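Live-In House Manager, Brophy House
Anent Housing Cooperative, Rondport

Anent is looking for a live-in house manager for Brophy House, a shared house for adult students and apprentices near the Estau bus line. The position opens in February. It is part-time, averaging 10 hours a week, mostly evenings, and comes with a furnished one-bedroom apartment on the ground floor.

Brophy House has 42 residents. Most are in their first year away from home or have moved to Rondport for a training program. The house manager is the person they go to when a key is lost, a neighbor is loud, or a form from the city makes no sense.

What you will do

Check new residents in and out and go over the house rules with them.
Run the monthly house meeting and send the notes to the office.
Keep the cleaning rota for the shared kitchens and follow up when a turn is missed.
Report repairs through the office system. You are not expected to fix anything yourself.
Carry the on-call phone two nights a week. The other nights are shared among managers at our other houses.

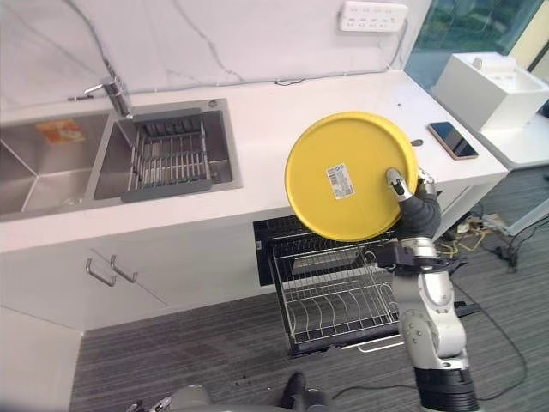

Shared kitchen, pull-out dish drawer with black rack

Residents cook for themselves. There is no meal plan and the house manager does not cook for the group.

What we are looking for

You have lived or worked in shared housing and know how a disagreement over a shelf in the fridge can grow. You can write a clear email. You are comfortable talking to people directly and keeping what they tell you private. Experience as a resident assistant, hostel worker or youth worker is useful but not required. A first aid certificate is required by the end of your second month, and we pay for the course. 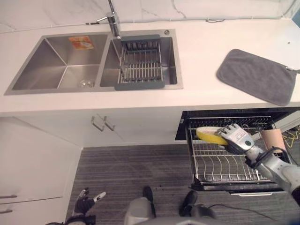 Kitchen counter with double sink and drainer rack

What we offer

Pay is $1,757 a month before taxes. Rent, heat, water and internet are included. Laundry is in the basement and is free for staff. Parking is on the street. One cat is fine, no dogs.

The first three months are a trial period. After that the contract runs for a year and can be renewed.

How to apply

Send a resume and a short letter to the Anent office, 53 Estau Road, Rondport, or use the form on the Jobs page. Please say in your letter when you could move in. Interviews are held at Brophy House at 5:30 p.m. and include a walk through the building. Two references will be asked for after the interview. Couples may apply, but only one person will be employed.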